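Research > Storage and Reuse > Working Papers > Section 3.2

3.2 Mixed contents and the use of open bins

The Hundard survey recorded 409 open bins in shared workrooms. Of these, 173 held items of more than one kind, and 34 held items that could not be assigned to any category in the Fuditz list. Bins of this last type were treated as a separate group. They are of interest because their contents are small, differ widely in shape, and have no common purpose that would suggest where they should be stored.

Sorting such a bin requires a decision for each item. Blocks and trays have flat faces and can be placed side by side, while balls and bottles lying on their sides take up floor space that cannot easily be used for anything else. The condition of the bin itself was also noted. Scuffing and dark marks on the floor of a bin were recorded as surface wear and were not counted as contents.
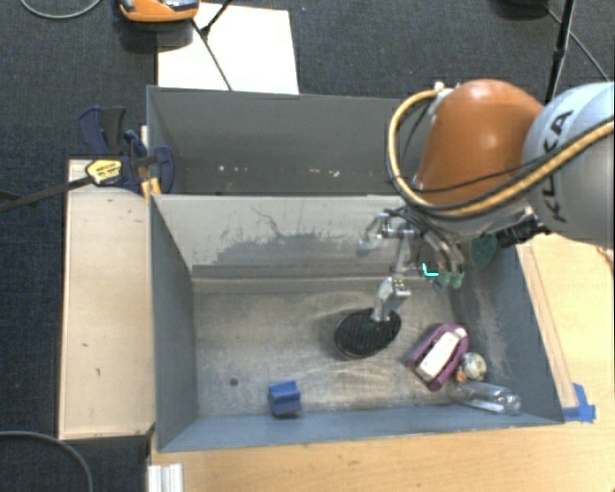 Figure 4. Gray open bin with mixed contents, including a clear plastic bottle, a small blue block, and a magenta tray-like object holding a white block.

Earlier work by Grenero grouped items by material alone. Under that approach, a plastic bottle and a plastic tray would be returned to the same shelf, although the two are seldom needed together. The present study used shape first and material second. In 19 cases the two methods gave different results, and these bins were sorted again under the Chávez procedure before the totals in Table 2 were prepared. Items resting on or inside other items were entered separately.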